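Print this page | E-mail this article

Household chore automation

Household chore automation is the use of machines for work normally done by hand in the home, such as tidying, packing, folding and washing up. Floor cleaning and lawn mowing were the first chores to be widely automated. Both can be done by a low, wheeled machine that seldom has to pick anything up.

Handling loose objects is harder. Small household goods differ in shape, weight and surface, and a grip that suits one may crush or drop the next. Putting things into a box also means judging the space left inside and turning each item to fit.
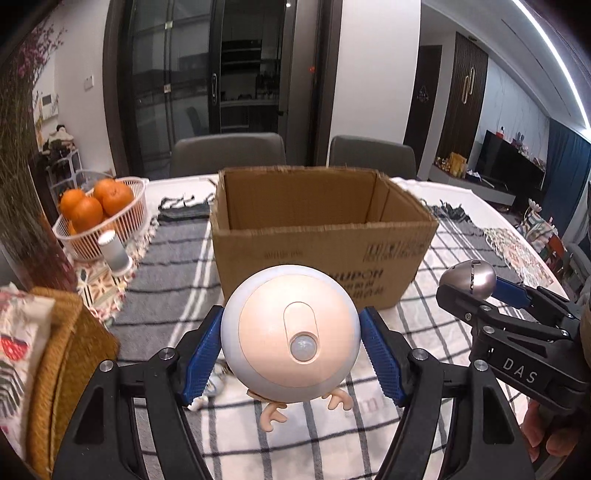

Shop-floor packing has advanced further, mainly where the goods are alike and arrive in a known position. A packing cell installed by Diekmann at its Cusholm plant handles 12 product shapes and needs a worker to clear jams. Timo Lindemann, who led the installation, has written that mixed returns are still sorted by hand there.

In home trials by the firm Stastix, a two-armed machine called Skavum was given over 1,000 tidying tasks in 8 apartments. It did best with firm, rounded items and worst with cloth and thin bags. Sudheer Gowda, reviewing the trials, noted that a person was on hand throughout and that most tasks took 6 times as long as they would by hand. No general-purpose household model had been put on sale by the firm as of June.

See also: Grippers; Packing machinery; Robot vacuum cleaners

Contact us | Copyright, all rights reserved | Back to top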